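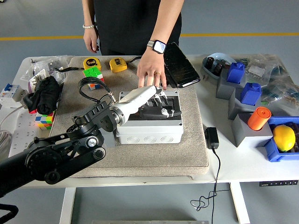
Fix-it table comes back to Plumadura, and this time there's a felt pad

11/04/2024

I'll admit I only popped in to Plumadura to return a drill bit, and I came out two hours later knowing far more about junction boxes than I did when I went in. The fix-it table is back after its winter break, it's in the front room again with the nice big window, and if the first session is anything to go by it's going to be a busy spring!

For anyone who missed it last year, the idea is dead simple. You turn up, you sit or stand at the table, and you learn to do one small household job with your own hands. Samina Magsi runs it, as she did before, and she has a lovely way of letting you get on with things while quietly sliding the right screwdriver towards you. She told me she'd had 66 names on the list for the new season before she'd even put the poster up, so she has split everyone into groups of eight and added extra dates to fit them in.

The theme for the opening month is boxes and enclosures, which sounds dull and really isn't. We had one of those grey-white plastic junction boxes to look at, the sort with round knockouts moulded into the side. I must have walked past hundreds of them in garages and lofts without once wondering what the circles were for. (They're where your cable comes in. You push out only the ones you need and leave the rest well alone.) The lid was off so we could have a proper nose at the black fitting with its white clips, and Samina talked us through how you plan the inside of a box before you do anything else. None of it goes anywhere near the mains, I should say. Everything is done on the table, and she was very firm that real wiring at home is a job for a qualified electrician.

The big change is the beige felt pad, and I am a bit in love with it. Last year it was bare white tabletop and every dropped screw went skittering off under the radiator. I spent most of one evening on my hands and knees with a torch. Felt just stops them dead. Pui-shan Cheng, who came to nearly every session last year and now helps to set up, had been going on about getting one since October, and she was looking extremely pleased with herself. The small parts live in clear plastic bags now too, so you can see what's in there without tipping the lot out.

There were two yellow tape measures to share, one of them a 5m, and plenty of chat about which is nicer to use. I'm for the smaller one, as it has a clip and a thin lanyard, and I lose tapes the way other people lose umbrellas. Pui-shan reckons you want the longer blade every time and that I should simply look after my things. We agreed to differ.

And yes, the Rubik's cubes are still on the table! They started as something to fiddle with while you waited your turn and they've become a bit of an institution. I have been trying to solve one side since last spring. A boy of eight, there with his gran, did it while I was hunting for my glasses, and then very kindly muddled it up again so I could have another go.

Money-wise, things look healthy. A collection at Skoton last autumn brought in £2,000, which pays for the room and leaves a bit over for tools. Kan, the hardware shop on the corner, is doing a small discount for anyone who mentions the table at the till. Sessions are £3 on the door, and that covers your tea. The biscuits are first come, first served, and I can report that the ginger ones had gone by the time I got there.

Next up is measuring and marking out, followed by shelves (I need that one badly, ours has been leaning since we moved in). If you'd like a place, put your name down at the Plelto desk by the main entrance or catch Samina at the end of a session. You don't need to bring anything, although an old cloth is handy. Wear something you don't mind getting a bit dusty, and come a few minutes early if you want a spot near the window.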